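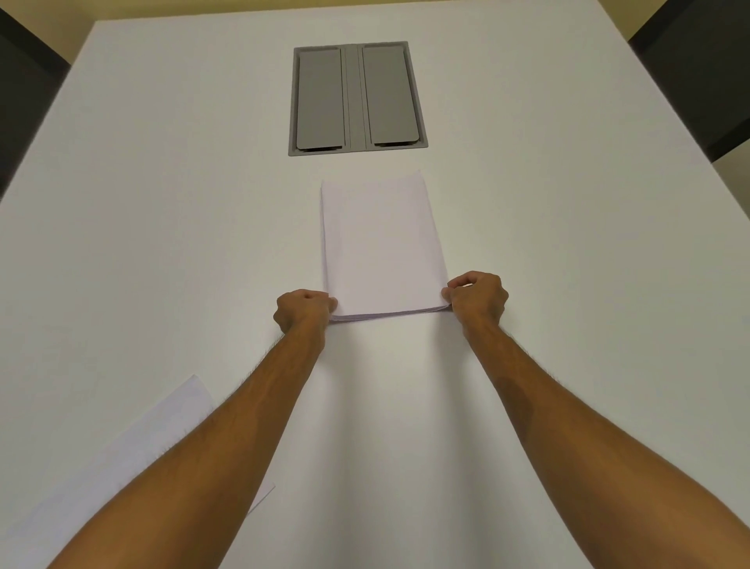
Start with paper. Before anything about the cell, before the gripper, before the software. Half our stoppages on the Kiani line in the first weeks were paper, and I blamed the feeder every time. So – how a stack goes into the infeed. Both hands on the near edge, fingers over the corners, square it against a flat table. Nothing else on the table. Any sheet that's ended up on its own, like the one lying at an angle by the left arm, goes back through the squaring or goes in the scrap tray. Do not slide it in on top afterward. Pause here, let people look at the corners, they curl a little where you grip. That matters later.

Quick on what the cell is, for anyone from outside Hullellow. One arm, one infeed tray, one folder, one outfeed belt. Arm takes a sheet, folder folds, belt takes it to the Meden packer. Fenced on three sides, light curtain on the fourth. Job is instruction leaflets. Boring job, good cell.

Suction cups. Four on the gripper. Wipe at start of shift, dry lint-free cloth, NOT the blue spray – it leaves a film and then you get doubles. Change all four together even if only one looks bad. We used to change one at a time. Mixed wear means the sheet lifts crooked and the folder gets the blame. Bernadette Dunne worked this out, give her the credit, she's in the second row probably.

Vacuum setting. We run at 80 percent of what Vollus set at handover. Full vacuum pulls through thin stock and picks up the second sheet. If someone asks about the heavy card job – different recipe, 436, has its own vacuum value, don't touch it from the main screen. Say that twice. Somebody did touch it in May and we lost a whole afternoon.

Curled corners. Back to the paper. Curl up at the near edge = the cup on that side doesn't seal. You hear it, kind of a hiss, then fault 845. What to do:
Hit cycle stop, not e-stop.
Wait for arm to go home.
Open gate, lift the stack out, flip it over, square it again.
Back in the tray, push up to the rear stop, side guide in till it touches and no more.
Close gate, reset, run one sheet at slow speed and watch it.
If it faults again on the flipped stack it's not the paper. Then check hoses.

Hoses – the bit by the wrist joint is the one that cracks. Bends every cycle. Run your thumb along it, you'll feel it before you see it. Spare lenght is coiled in the drawer under the controller. Cut square, push fully home, tug it. Zip tie loose enough to turn. Tight zip tie is how the last one died (mine, sorry).

Tray sensor. Little lens at the back of the infeed. Paper dust. Cotton swab, dry. If the screen says tray empty and you're looking at a full tray, it's this. Please don't re-teach the sensor, just clean it.

Re-teaching pick height. Only after a cup change or if the tray has been off. Use a full squared stack, never a half one, and never a handful grabbed out of the printer. Jog down slow till all the cups touch, save, back off. Old value is written inside the cabinet door, write the new one under it with your initals. If the difference is big, stop – something is bent.

SKIP if running late: story about the belt motor.

Weekly: filter bowl, belt tension, wipe the light curtain, blow out the folder with the air OFF at the arm. Back up the recipes to the stick. Label the stick.

Questions they will ask – can it load its own stacks? Not this one. Vollus quoted us for an auto loader, we said maybe next year. For now it's hands and a clear table.

Leave time to go out to the cell. Safety shoes!! Remind them before the coffee break.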